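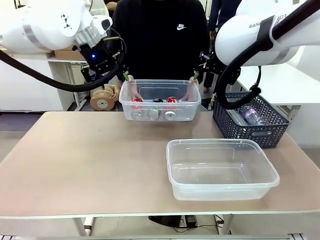
Notes on bed exit sensors for older adults living at home, from a few months of bench and field testing on the Tumer pad. 1/9

A bed exit sensor has one job: register that weight has left the mattress and pass that on to a caregiver. Most complaints we log are about timing. The alert comes too early (a roll to the edge) or too late (already in the hallway). 2/9

Pad placement matters more than the sensitivity setting. Under the mattress, level with the shoulder blades, gave the cleanest signal. Under the hips, sitting up to drink water looked the same as lying down. 3/9

Foam toppers are a problem. They spread the load and the pad sees a slow ramp where it expects a step. If there is a topper, put the pad between topper and mattress and recalibrate with the person in bed. 4/9

Calibration takes 48 seconds on the current firmware. The person has to lie still for all of it. Rajitha Mollah rewrote the prompt so it counts down out loud, and failed calibrations dropped. 5/9

Delay setting: the default is zero. For someone who gets up at night without help and comes back, set a return window instead. The caregiver is alerted only if the bed is still empty when the window closes. 6/9

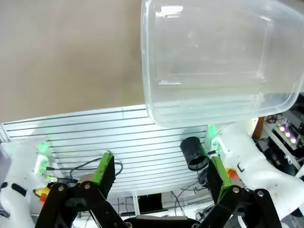
Does the pad still work if the home internet goes down?
The pad and the bedside chime talk over their own radio link, so the chime still sounds. Phone alerts stop until the connection is back, and the log fills in afterward. 7/9

Battery: we logged 1570 hours on one set in the Chege hub, with the radio reporting every 200 milliseconds while the bed was occupied. Cold bedrooms did worse. Change the set in January whether or not the light is on. 8/9

Open item: couples. Two people on one mattress still confuse a single pad. Sunil Jayasinghe is testing a split layout with two narrow pads, and I will post the traces when he has them. 9/9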